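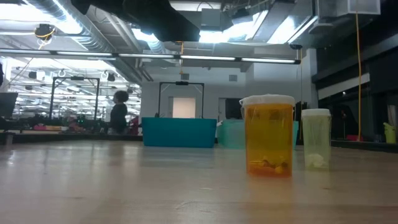 Orange tub with the white snap-on lid, and the smaller yellow-green one beside it

Kumdale Snap-Lid Tubs, Mixed Colors
Item 3415
In stock

Okay, I have a soft spot for these! I started selling the Kumdale tubs back in March, mostly so I'd have an excuse to bring a case home, and now I've got them in the kitchen, the sewing closet and the glove box of the car. They're see-through enough that you can tell what's inside without popping the lid, which for me means I finally stopped buying a third bag of lentils.

The lid has a small tab you lift with your thumb. It's a firm snap when they're new (my mother needs two hands for the first week or so) and then it loosens up a little and stays that way. I've carried one full of beads in a tote bag upside down and got home with all my beads, but please don't put soup in them. They are for dry things. Buttons, seeds, cotton balls, rice, screws, all good.

Lindiwe Mathebula wrote in to ask if the lids swap between sizes. Sorry, no! Each size has its own lid, so if you lose one, order a spare and put the tub size in the notes box at checkout. I keep a drawer of them.

Washing: warm water, dish soap, soft sponge. I ran one through the bottom rack of my dishwasher and it came out a funny shape, so learn from me. Tomato powder and turmeric will tint the lid, and I haven't found anything that gets it out.

Colors are orange and yellow-green for now. I asked Kumdale for a blue and they're thinking about it. If you want plain clear, look at the Skoria jars (item 733) instead. They're heavier, with a screw top, and they stack better than these do. I still reach for the tubs.

Labels aren't included. I use masking tape and a marker, and the tape peels off clean if you don't leave it on all year.

Orders over 40 dollars ship free. Returns are fine if the tubs are unused, just email me first so I know to look for the box.

Page updated 19 April 2024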